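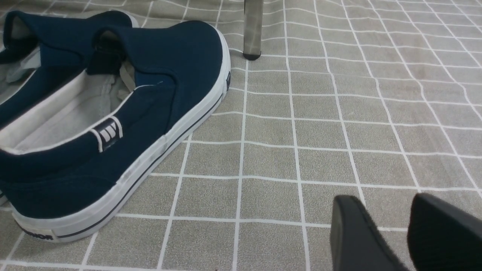

¿Merece la pena el kit de pinza Esura con cámara de muñeca para manipular objetos blandos en el suelo, por ejemplo calzado?

Depende del brazo que lleve debajo y de si se compra con el servicio de calibración: la pinza responde bien con lona y goma, pero el soporte de la cámara y el software de serie necesitan ajustes antes de dar resultados repetibles.

Foro › Manipulación › Pinzas y efectores › Kit Esura: impresiones tras las primeras pruebas

btoprak
13 de julio de 2024

Abro hilo porque en el buscador solo sale la nota de prensa. Soy Birsen Toprak, trabajo en integración y llevo desde abril con el kit Esura de dos dedos montado en un brazo de seis ejes. La tarea es sencilla de enunciar: coger zapatos tipo slip-on del suelo y colocarlos emparejados en una balda baja.

Lo que incluye la caja: pinza eléctrica de dos dedos negros con punta redondeada, cámara de muñeca, soporte, cable único de datos y alimentación, brida adaptadora y licencia del software Tritemden durante 12 meses. El precio que nos pasaron fue de 600 euros sin el servicio de calibración.

Condiciones de prueba:
Suelo con alfombrilla gris de cuadrícula blanca.
Calzado de lona azul marino con suela de goma blanca.
Iluminación de techo, difusa, sin foco adicional.
Agarre por el talón, con un dedo dentro de la abertura y otro fuera.

Resultados. El agarre por el talón es estable cuando la aproximación es correcta. La lona cede, la goma no, y el control de fuerza distingue bien entre las dos si se baja la velocidad de cierre. El agarre lateral por la suela es peor: la punta redondeada ofrece poca superficie de contacto y el zapato pivota.

El problema principal es la cámara. El gran angular curva las líneas de la cuadrícula hacia los bordes y la corrección de fábrica se queda corta en las esquinas, justo donde aparecen los dedos. Con el perfil de serie mido un error de 3 mm en el centro y de 17 mm en la esquina. Con eso no se puede meter un dedo en la abertura de un zapato sin reintentos.

¿Alguien ha contratado la calibración de Bakker? ¿Compensa?

ramal_sur

Nosotros la contratamos. Mandan un técnico, sustituyen el modelo de distorsión por uno de ojo de pez y repiten la calibración mano-ojo con el brazo en caliente. El error en esquina se nos quedó al nivel del centro. Dicho esto, todo lo que hace el técnico lo puedes hacer tú con un patrón impreso rígido y una tarde.

No uses la alfombrilla como patrón. La cuadrícula de la alfombrilla no es plana ni recta, se deforma al pisarla y acabas ajustando las arrugas.

kv_lineal

Discrepo con lo de la tarde. La calibración intrínseca sí, cualquiera la hace. La mano-ojo en este kit tiene truco: el soporte de la cámara flexa. Si calibras con el brazo en una postura y trabajas en otra, el desfase vuelve. Bakker pone un refuerzo de aluminio y eso es lo que se paga. La parte de software es lo de menos.

ramal_sur

A nosotros no nos pusieron ningún refuerzo.

kv_lineal

Pues reclámalo. En nuestro presupuesto venía como partida aparte, así que igual lo tienes en la letra pequeña como opcional.

btoprak

Lo del soporte me encaja. He puesto un comparador en la carcasa de la cámara y hay movimiento al frenar la muñeca. En reposo vuelve a su sitio, así que para capturas estáticas no debería afectar tanto. Voy a separar las dos fuentes de error antes de pedir presupuesto.

Sobre el patrón: no calibro con la alfombrilla, la uso solo de referencia visual para ver si la corrección endereza las líneas. Aun así, tomo nota – algunas ya son onduladas de por sí y eso engaña.

ferrita

Pregunta de alguien que está mirando el Wodow, que es más caro pero trae dedos intercambiables. Para calzado, ¿no es mejor una punta plana con goma? La redondeada la veo para piezas pequeñas y sin sitio alrededor.

btoprak

Para el agarre lateral, sí. Para el talón prefiero la redondeada: entra en la abertura sin enganchar el forro ni el ribete. Con una punta plana impresa por nosotros se nos doblaba hacia dentro el borde del cuello del zapato.

ferrita

¿Y los obstáculos? Mi caso es recoger debajo de sillas y mesas. Con una pata metálica cerca del zapato no sé cuánto margen queda para abrir los dedos.

btoprak

Tenemos justo eso, mobiliario con patas metálicas en la zona de trabajo. La apertura no es el problema; el volumen de la carcasa de la cámara, sí. Sobresale por un lado y hay que orientar la muñeca para que quede en el lado libre. El planificador de Tritemden no incluye la cámara en el modelo de colisión por defecto. Se añade a mano en el archivo de descripción de la herramienta. Que eso no venga hecho en un kit vendido como conjunto me parece un fallo serio.

ramal_sur

Confirmo lo del modelo de colisión. Abrimos incidencia y respondieron que estaba «en la hoja de ruta». Llevamos el parche propio en el repositorio interno; puedo subir el archivo si a alguien le sirve. La malla es tosca, una caja con margen.

kv_lineal

Una caja vale. Súbelo.

Añado otro punto contra el kit: las patas de metal cepillado meten reflejos y el estimador de profundidad saca puntos fantasma delante de la superficie. Con luz uniforme se nota poco, con una ventana al lado se nota mucho. El filtro de confianza al máximo lo arregla a costa de perder bordes en las suelas blancas.

nodo_cero

Leo el hilo y no veo el caso de compra. Una pinza que patina en lateral, una cámara que hay que recalibrar, un soporte que flexa y un planificador al que le falta media herramienta. Por ese dinero se compra una pinza de segunda mano de gama industrial y se le atornilla una cámara decente.

ramal_sur

Se compra la pinza. La electrónica, el cable único y la sincronización de imagen con la posición del dedo las pones tú. Yo he montado eso por piezas y no vuelvo.

nodo_cero

Yo lo he montado por piezas y sigue funcionando. Cuestión de horas disponibles.

btoprak

El caso de compra para nosotros es la sincronización. Cada imagen llega con la apertura y la corriente del motor en la misma marca de tiempo, y eso permite detectar un agarre fallido en el cierre, antes de levantar. Lo demás son defectos corregibles, aunque estoy de acuerdo en que el fabricante debería corregirlos él.

Un dato que faltaba: con dos zapatos solapados, el segmentador de serie los devuelve muchas veces como un solo objeto. Mismo color, misma lona, y el cuello de uno queda pegado al talón del otro. La franja blanca de la suela ayuda a separarlos cuando se ve entera. Si el de atrás asoma solo en parte, lo razonable es coger primero el de delante y volver a capturar.

ferrita

¿Eso lo hace Tritemden o lo habéis programado vosotros?

btoprak

Nosotros. Tritemden ordena los candidatos por puntuación de agarre y no tiene en cuenta quién tapa a quién.

kv_lineal

Se puede forzar con un peso por profundidad en la configuración del selector. No está documentado. El parámetro existe desde la versión que trajo el modo de muñeca, pero hay que activar las opciones avanzadas para que aparezca. Funciona bien si los objetos tienen altura parecida; con una bota al lado de una zapatilla, elige siempre la bota.

btoprak

Activado y probado con slip-on. Mejora, gracias. Me queda pedir a Bakker el presupuesto desglosado, con y sin refuerzo. Cuando lo tenga pongo aquí las dos cifras.

ramal_sur

Subido el archivo de colisión a la sección de descargas. Revisad el sistema de referencia antes de usarlo: el origen está en la brida, no en la punta de los dedos.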